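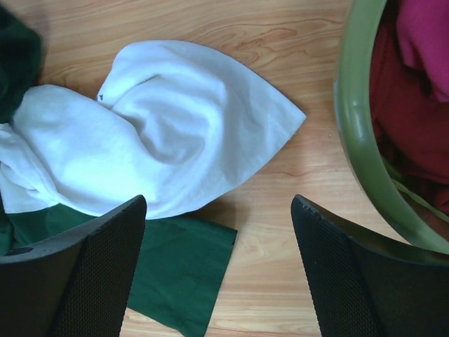
4. The pile before the pile

Juraj Slanina
March 12, 2021

Figure 4. Crumpled white cloth lying over a dark green one on a wooden surface, with a round green tub of clothing to the right.

I went into the Gostulard interviews wanting to talk about folding. I had a whole set of questions ready about sleeves and thirds and whether people fold their tea towels the way their mothers did, and I'll get to all that in Section 5. But the people in our 30 households kept dragging me back to an earlier moment, the one where the washing has come out of the basket and is lying on some flat thing and hasn't been dealt with yet. They had a lot to say about it! So this section is about that moment, which I've been calling the first pile (my notes also say "the dump", which one reader of an early draft asked me to drop).

First, a word on what I count as a first pile. It has to be clothes or household cloth, it has to be out of its container, at least partly, and no piece in it can have been folded on purpose. That last bit caused us grief. A T-shirt can land looking very nearly folded, and a pillowcase that came off the line in a hurry might have one honest crease in it and nothing else. We settled on asking the person. If they said "no, that just fell that way", it went in as unfolded, and if they weren't sure, it went in as unfolded too.

Look at Figure 4 with that in mind. The white cloth is all ridges and hollows, rolled up into a loose bundle at one end and flattening out to a single pointed corner at the other. The green one underneath is a different story. It lies flatter, and one side of it makes a clean straight edge with a squared-off corner on the bare wood. When I talk about edges in the rest of this section, that's the kind of contrast I mean: one piece that would need a good shake before you could find its sides, and one that's offering you a side already.

4.1 Which piece comes up first

I'd assumed people would take whatever was on top. Plenty do. But a good number told me they go for the piece they can "see the end of", to borrow a phrase from a father of four in Clakolent, and they'll pull it out from under something else to get it. He was quite firm about this. If there's a corner showing, he takes the corner, and whatever was sitting on top gets to slide off and take its chances.

Others work by colour. The whites come out first in these homes, partly out of habit (they were washed as a set, so they get put away as a set) and partly because people said a white thing in a dark heap bothers them. One woman said it was like a sock on a lawn. I liked that enough to put it on a sticky note above my desk, where it still is.

Then there's the big-things-first crowd. Sheets, bath towels, the large fleece blanket that everybody seems to own. Their reasoning is that a big piece takes up the table, so get it off the table. I can't argue with it, though I do the opposite at home and have no plans to change.

What I didn't hear, and had expected to from the older time-and-motion writing, was anybody sorting by owner at this stage. Owner comes later, once things are folded and there are stacks to add to. In the first pile a shirt is just a shirt.

4.2 Where the tub goes

The container matters more than I gave it credit for in the January pilot. We coded its position for every session, using the Drono sheets, and I'd only included that column to fill the page. Right-handed folders mostly keep the tub on the right and pull clothes leftward out of it, leaving a clear patch in front of them. It sounds obvious written down. The interesting part is what happens when the tub ends up on the far side of the heap, so that you have to reach over loose clothes to get at the ones still inside. People in that spot tend to give up and tip the lot out. Once it's tipped there's no clear patch left, and folding moves to the bed, or the couch arm, or someone's lap.

A round tub also seems to get treated differently from a square basket. Square ones get pushed up against a wall or the table edge and stay put. Round ones wander. I have 53 sessions on the sheets and I could not tell you why the round ones wander, except that there's no flat side to line up with anything and so no place that looks like the right place. My colleagues at Eglītis, who fund this work and have been very patient, would like a firmer answer. I don't have one yet.

4.3 Small things found in the heap

This is the bit I enjoyed most, so forgive the detour. Nearly all of our folders described a sort of inspection that goes on while the heap is still a heap. They pat it. They look for specks, loose threads, a tissue that went through the wash, a tag sticking out. White cloth gets the most of this because anything at all will show on it. There's a tiny dark speck on the folded edge of the white cloth in Figure 4, and I can't tell from looking whether it's lint or a stitch or a little tag. Our folders said the same sort of thing about specks of their own, and the usual next move was to pick at it with a fingernail and find out.

Dark cloth, by contrast, tends to get mixed up with other dark cloth. Very dark green and black are the classic pair, and navy joins in under a kitchen light. Six people told me they had put away a green thing as a black thing and only noticed at the front door in daylight. I mention it because it means a colour rule only works for part of the pile, and people who sort by colour know it. They do the light things quickly and then slow right down, holding the dark ones up toward the window.

4.4 What I'd carry forward

For the coding in Section 5, I've kept three things from all this: whether a corner or straight edge was showing on the first piece taken, which side of the heap the container was on, and whether the table had any bare surface left. I dropped the tally of inspections. Two coders watching the same person pat the same heap couldn't agree on where one pat ended and another began, and after an afternoon of that we went and had soup.

I've also left the first pile as its own stage in the tables, ahead of sorting. A few folders skipped it completely and went straight from tub to finished stack, one piece at a time. Their rows are blank in that column and I've left them blank.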